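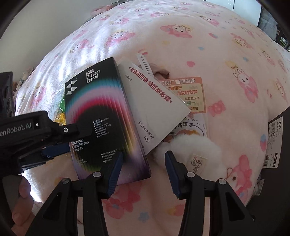
Posted in March by the Zornwood Notes author

I put off changing the screen protector on my phone for most of the winter. The old one had a crack running from the top corner down past the camera, and a chip on the left edge that caught on my pocket lining every time I pulled the phone out. I kept using it. The glass underneath was fine, so there was no hurry.

What finally got me moving was the bus to Gatness. I ride it 2 times a week, and it is always full, and I had gotten tired of people reading my messages over my shoulder. I decided that if I was going to replace the protector I might as well get a privacy one. I went with a Smart Devil tempered glass one. The box says "Anti-spy by Sides," which is a funny way to put it but clear enough.

I do this kind of job on the bed. I know you're supposed to do it in the bathroom after running a hot shower, so the steam pulls the dust down. I tried that once at my old place on Canden Street and ended up with fog under the glass. The bedroom has the best window in the apartment, and if I drop the phone it lands on a blanket. The one thing I would change is the blanket. Fleece and plush shed, and whatever they shed goes straight for a clean phone screen. These days I lay a cutting board on top of the covers and work on that.

Getting the old one off took longer than putting the new one on. I used the corner of a library card and went in from the side without the chip. It came up in three pieces. I folded them into a sheet of newspaper and taped it shut before it went in the trash. Then I went over the screen with an alcohol wipe, then a dry cloth, then tape for the last specks. I set a timer for 60 seconds between the wipe and the cloth, so the alcohol had time to dry off.

For lining it up, I leave the phone switched on with a white picture on the screen. You can see the edges of the display better that way and match the glass to them. I hold the protector by the long sides, set the top down first, and let go. It spreads by itself. I had one bubble near the bottom and pushed it out with the library card wrapped in the cloth. There is still a speck of dust by the volume side. I can see it when the screen is off and I'm not going to redo the whole thing over it.

As for the privacy part, I had my neighbor sit next to me on the couch and she said the screen looked nearly black from there. Straight on it is a bit darker than I was used to, so I turned the brightness up a notch. I notice it most outdoors. Showing somebody a photo is now more of a chore, because I have to hand the phone over.

My case is a Morelli one with a raised lip, and I was worried it would lift the edge of the glass. It clears it, just barely. If your case is tight, take it off first and put it back on slowly.

The box went in the drawer with the chargers. I keep them so I remember which one I bought.

3 comments

Does it bother you in sunlight? I had a privacy one for a while and couldn't read maps on it at all.

Try a lint roller on your sleeves before you start. Made a big difference for me.

I gave up and pay the kiosk at the mall to do mine. Same speck of dust every time.

Last updated: March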